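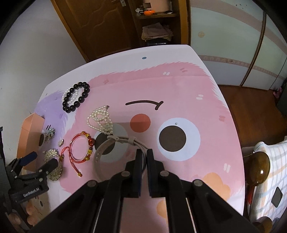

Notebook 3, p. 10

Reading time: 1 min
Filed under: Lab notes / Neuroscience

September 23, 2026

Hippocampal slices, second batch. Khadija cut, I stained. Used the Skilen antibody at 1:700 overnight, same as the first batch. Background is lower in CA1 but CA3 still looks patchy - could be the wash, could be section thickness. Tarek wants thinner sections before we touch the dilution.

Cell count on the Clekadeck script gave 2187 for slide 4. Doaa's hand count of the same slide was well under that, so the threshold is picking up debris. Raise it and rerun.

Buffer nearly out, Darragh to order. Slides 5 and 6 not imaged yet - in the cold room, top shelf, foil on.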